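Masuvine 出演者略歴コーパス

README / データカード

概要

Masuvine は、俳優、歌手、ダンサーの公式略歴文を収集し、出演歴、役柄、所属、活動地域の各情報を構造化したテキストコーパスである。収録件数は1026件。略歴文は劇場の公演プログラム、音楽祭の出演者紹介、芸能事務所の所属者紹介から採録した。原文はスペイン語が最も多く、次いで英語、ポルトガル語の順となる。日本語訳は付属しない。

編纂は Valentina Gaete、スキーマ設計と正規化スクリプトは Uriel Echeverría が担当した。採録元との利用許諾の窓口は Insaurralde 舞台資料室に置いている。

想定する用途

略歴文からの固有表現抽出、出演歴の時系列整理、同一人物の略歴の版間比較、多言語の人物紹介文の文体分析を想定している。職業名の表記ゆれ(actriz、intérprete、artista escénica など)を扱う研究での利用実績がある。

想定しない用途

個人の評価、配役の推薦、ギャラの推定には使用しないこと。略歴文は本人または所属先が宣伝目的で書いたものであり、出演の有無や受賞の事実を検証した資料ではない。主演、準主演といった区分も原文の自己申告に従っている。

ディレクトリ構成

data/bios に略歴本文、data/credits に出演歴の表、data/aliases に芸名と別表記の対応表を置く。docs にはアノテーション指針と変更履歴がある。scripts には正規化、重複検出、分割再生成の各スクリプトを収めた。本文は UTF-8、改行は LF で統一している。表はタブ区切りで、先頭行に列名を持つ。 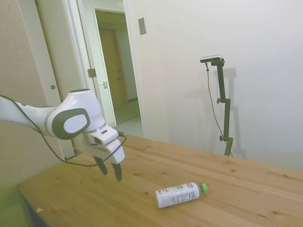
図1 木製テーブルの上に横倒しのプラスチックボトル。左側は白いロボットアーム。

レコードの項目

bio_id:略歴文ごとの識別子。版が異なれば別の値になる。
person_id:人物ごとの識別子。芸名の変更があっても維持する。
lang:原文の言語コード。二言語併記の場合は主たる言語を記録し、残りは lang_sub に入れる。
source_type:program、festival、agency のいずれか。
body:略歴本文。見出しと連絡先は除去済み。
disciplines:本文に現れる職能の一覧。出現順を保持する。
truncated:採録時点で末尾が省略されていた場合に true。
period:本文が対象とする活動期間。年の記載がない場合は空欄とする。

出演歴の表には、作品名、形態(舞台、映画、連続ドラマ、録音、その他)、役名、関与の種別を記録する。関与の種別には、出演、代役、吹替、身代わり出演、振付、コーラスを用意した。本文に「参加」とだけ書かれている場合は unspecified とし、推測による補完は行わない。作品名は原文の綴りのまま title_raw に保存し、正規化後の形を title_norm に入れる。

収集方法

紙の公演プログラムは平台スキャナで読み取り、文字認識の後に人手で校正した。音楽祭と事務所の資料は、先方から提供されたテキストをそのまま取り込んでいる。本文が300字を超えるものは全文を収録し、それより短いものは出演歴が一つ以上読み取れる場合に限って採用した。写真のキャプションや協賛社の紹介文が本文に混入していた例は、校正時に削除した。

同一の文面が複数の資料に転載されている場合は、最も早く公開されたものを代表とし、残りは duplicates 列に出典だけを残す。公開時期が判別できない組については、本文の長い方を代表とした。句読点と大文字小文字の差だけで異なる文面は同一とみなす。

アノテーション

作業には Trisoda を使用した。各略歴を二人の作業者が独立に処理し、不一致は三人目が裁定する。職能の一覧と言語コードはほぼ一致したが、関与の種別では不一致が目立った。特に代役と吹替の境界、録音作品におけるコーラスと客演の境界で判断が分かれている。裁定の記録は docs/adjudication に全件を残した。

役名の抽出では、端役を示す一般名詞(「看護師」「通行人」など)も役名として扱う。役名が複数の俳優に割り当てられる作品では、role_shared に true を入れる。群舞や合唱の一員としての出演には役名を付与しない。ダブルキャストの表記は原文にある場合に限り記録した。

芸名の対応付け

複数の名義で活動する人物の統合は、略歴本文に改名や別名義の明示がある場合、または所属先に照会して確認が取れた場合に行った。二件以上の略歴を持つ人物は283人である。名義の統合を本人が希望しない場合には person_id を分け、aliases にも記載しない。このため、person_id の異なり数は実際の人数と一致しないことがある。

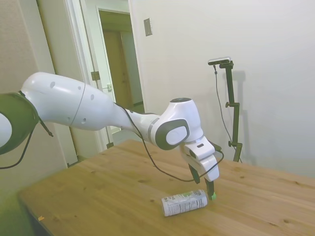

図2 横倒しの飲料缶と、左から伸びるロボットアーム。

分割

学習用、開発用、評価用の分割は人物単位で行い、同じ person_id が複数の分割にまたがることはない。ただし、前項の理由で分けられた名義が別々の分割に入る可能性は残る。評価用には、約30の劇場の資料を学習用と重ならないように割り当てた。巡回公演の略歴は初演の劇場に帰属させている。分割の再生成には scripts/make_split を用いる。乱数の種は設定ファイルに固定してあり、変更した場合は本カードの分割とは別のものとして報告すること。

既知の問題

スペイン語の複合姓は、採録元によって第二姓が省かれる。氏名の照合には aliases を参照し、文字列の完全一致に頼らないこと。

連続ドラマの出演歴では、放送国ごとの題名が別作品として登録されている箇所がある。Hirkero の題名辞書で統合を試みたが、再制作版と原版の区別が失われる例があり、現行版には適用していない。

事務所資料の一部は、末尾が三点リーダで途切れている。truncated が true のレコードを使って本文の長さや文数を比較すると、事務所資料が実際より短く見積もられる。

歌手の略歴には、所属レーベルとの契約を予定として書いたものが含まれる。契約の成立を示すものではない。disciplines に歌手と俳優が併記されている場合も、並び順は主たる職能を意味しない。

偏り

採録元は都市部の劇場に偏る。地方の巡回劇団、路上公演、学生演劇はほとんど含まれない。事務所資料は若手の比率が高く、公演プログラムは経歴の長い出演者の比率が高い。source_type を統制せずに年代別の文体を比較すると、資料の種別による差が混入する。性別は原文の文法上の性からのみ読み取り、独立した項目としては提供していない。

個人情報と削除依頼

電話番号、住所、個人のメールアドレスは削除した。生年と出身地は、本文に記載がある場合に限って残している。掲載者本人または代理人からの削除依頼は、bio_id または掲載名義を添えて Insaurralde 舞台資料室に送付すること。受理後は次の版で本文を除去し、識別子は欠番とする。旧版の利用者には、変更履歴に載せた欠番一覧と手元のデータを照合し、該当レコードを破棄することを求める。

利用条件

注釈と表は、出典を明記すれば再配布できる。略歴本文の権利は各採録元に帰属し、研究目的の利用に限って許諾を得ている。本文を含む派生データを公開する場合は、事前に編纂者へ連絡すること。引用時はコーパス名と版番号を併記する。

更新

更新は原則として毎年8月に行う。次の版では truncated レコードの全文との差し替えと、録音作品の関与種別の再点検を予定している。誤りの報告には bio_id、該当箇所、訂正の根拠となる資料名を含めること。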